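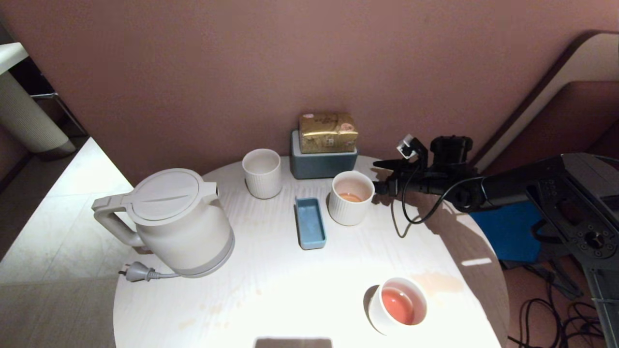 Comparing two grippers on a cup pick task

Last updated 2022-04-17 by Keegan MacDonald

This page covers how to run a side-by-side test of two parallel grippers on the same arm, using cups on a table. The grippers used in these notes are the Grunon and the Hawthorne. The steps apply to any pair that shares a flange pattern and accepts a position command over the same bus.

The test answers one question: which gripper completes more picks when the arm, camera and controller stay fixed. It does not measure payload or cycle life.

What you need

One arm with a working hand-eye calibration
Both grippers, with fingers fitted
A wrist camera with a bracket that fits both gripper bodies
A round or square table, placed so the arm reaches the far edge without full extension
Three cups of the same shape
Stalbridge controller software, with logging turned on

Step 1. Mount the first gripper

Power down the arm before touching the flange. Bolt the gripper on and tighten in a cross pattern. Fit the camera bracket on top of the gripper body with the lens facing the fingertips. Leave enough slack in the cable for a full wrist rotation in both directions. A loop hanging under the arm is fine as long as it clears the cups at the lowest approach height. Jog the wrist to both limits by hand and watch the loop.

Step 2. Set the tool offset

Enter the tool center point from the gripper data sheet, then check it. Touch a fixed pin with the closed fingertips from three directions. If the readings differ by more than 3 mm, redo the offset. The Hawthorne fingers are longer than the Grunon fingers, so the offsets are not interchangeable. Save each one under its own tool name. Overwriting a shared "default" tool is the most common cause of a spoiled run.

Step 3. Lay out the table

Mark the cup positions with small dots of tape under the cup bases. Use the same positions for both grippers. White cups on a white tabletop are a hard case for most depth cameras, and ribbed walls add false edges. Keep them in the test if that is what the arm will meet in service.

Vary the fill. One cup stays empty, one gets a small amount of tea, one is filled. Liquid shifts the center of mass and changes how a cup tips when one finger makes contact early. Tea also shows up better than water in the wrist camera.

Other tabletop items, such as a kettle or a tray, can stay as obstacles. Add them to the collision model and do not move them between grippers. Unplug the kettle.

Step 4. Check the light

Direct sun across the table will change the depth result during a session. Either block it or run both grippers in alternating blocks so each gets the same share. These notes use alternating blocks of 16 picks.

Step 5. Tune the approach

Start with a side approach, fingers level, stopping just short of the cup wall. Single-step the last part of the move and look at the gap on both sides of the cup. If one finger is closer, correct the lateral offset in the grasp pose and leave the tool offset alone.

Set closing speed to the lowest value the gripper supports, then raise it until the cup starts to shift before both fingers touch. Back off one step. Record the value for each gripper.

Step 6. Run and log

Each pick is approach, close, lift, hold, replace. Score it as a pass only if the cup returns to its mark with no spill. Log the finger position at close, motor current, and one camera still at the stop point.

A full comparison here is 245 scored picks per gripper. The last block is short, which does not affect the result.

Step 7. Read the results

Sort failures by cup fill first, then by position. Failures grouped at one position usually point to calibration. Failures grouped on the filled cup point to grip force or closing speed. Export the log to Bruritov if you want the stills lined up with the current trace.

Known problems

Camera drops out on wrist rotation: cable loop is too tight at the bracket.
Gripper reports closed with no cup: position threshold was copied from the other gripper.
Cup rotates during lift: finger pads are not making contact along a full rib. Turn the cup slightly or fit softer pads, then repeat the block.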